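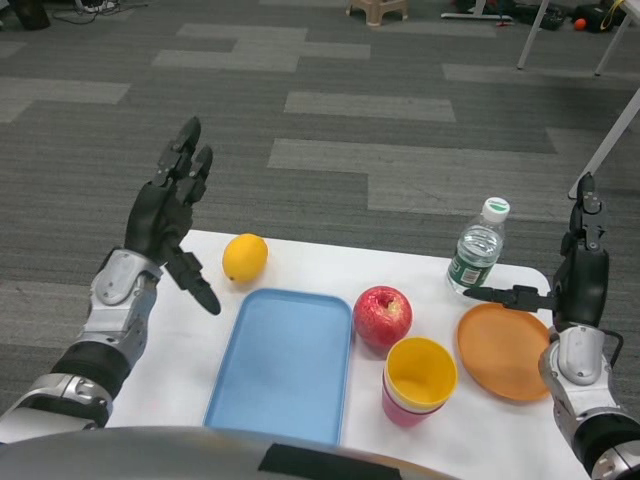 Melis Language Archive – Recordings Team

Print | E-mail

README for the Olico word list, release 3

The list holds 2000 everyday words collected from speakers in the Olico valley, with spellings, meanings and the village where each was recorded. Corrado Bellini did the interviews and Liliana Monti checked the spellings.

Files

words.csv – one word per row, UTF-8, separated by semicolons
speakers.csv – age band and village only, no names
notes.txt – remarks on doubtful entries

Known problems

123 entries have no plural form. Four villages share the code OL until the next release, due in July. Stress marks are missing from verbs in -ire.

Use

Free for teaching and study. Please credit the archive. Send corrections to Tsehay Gebremichael, quoting the row number.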